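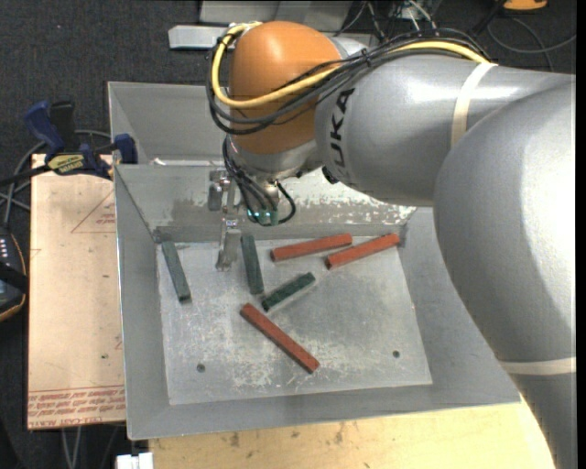

# Unit 4: When a picking job is automated

These notes go with the September session. Read them before the seminar and bring a copy. The case used throughout is Gakdale, a packing site run by Selance, where part of the order-picking work was moved to robot arms. Felista Sang studied the site while the change was going on, and her interview notes are in the course folder.

## 4.1 What the job was

Before the change, a picker at Gakdale stood at a bench with several bins, read an order slip, took the parts out by hand and put them in a tray. A trained picker was expected to fill 26 trays an hour. New starters were given four weeks to reach that rate.

Managers described this as simple work. The pickers did not. They listed things that were never written into the job description:

- turning a part over to check for chips
- noticing that a colour was running low
- putting aside anything that had got into the wrong bin
- covering for a slower colleague near the end of a shift

When the job was specified for the supplier, Dirnis, only the picking and placing went into the document. Keep this in mind for section 4.3.

## 4.2 Picking from a bin

Loose parts in a bin are harder for a robot than parts in a fixture. They lie at different angles, and they may sit close to each other or against a wall. The gripper fingers need space on either side of the part. A person slides a part away from the wall with one finger and hardly thinks about it. A robot has to be given a way of doing the same, or it has to leave that part and try another.

A bin with only a few parts in it is not always the easy case. Parts that have ended up in a corner can be the slowest of the lot.

At Gakdale the trial covered 1000 picks. Of these, 761 were completed with no help from a person. The rest needed someone to step in, usually to move a part or restart the cycle. The target in the contract was higher, and the arms went into use anyway, with an attendant for each pair.

## 4.3 What changed for the staff

There were about 20 pickers on the line at the start. No one was dismissed, but people who left were not replaced, and the remaining staff were moved into three roles: attendant, checker and bin filler.

**Attendants** deal with stoppages. Cleiton Moura, who had been a picker and became an attendant, said that the lifting and reaching were much reduced and his shoulder was better for it. He also said the day was harder to pace. "Before, I knew when I could breathe. Now it stops when it stops."

**Checkers** took over the inspection that pickers used to do as they went along. It had to be made into a separate job, and the cost was not in the original plan.

**Bin fillers** had the least say. Their work is now timed by how fast the arms empty the bins. Several asked for a buffer shelf between the store and the cell, and one was fitted after the second review.

Pay is a separate matter. Attendants were put on a higher grade after they had done the job for some months - the union had asked for this from the first day. Checkers stayed on the picker grade.

## 4.4 Terms to know

*Task allocation*: deciding which parts of a job go to the machine and which to people.

*Residual work*: what is left for people after the rest has been automated.

*Deskilling* and *upskilling*: see Macedo, chapter 2, in the reader. Macedo argues that both can happen in one workplace at once, to different people. Compare this with the attendant and bin filler roles.

## 4.5 For the seminar

Choose a job you have done yourself, paid or unpaid. Write down the tasks as an employer would list them, then add the ones that would be missed off. Mark which of them you think could be given to a machine, and say who would pick up the rest. One side of A4 is enough - bring it on paper, as we will swap them round.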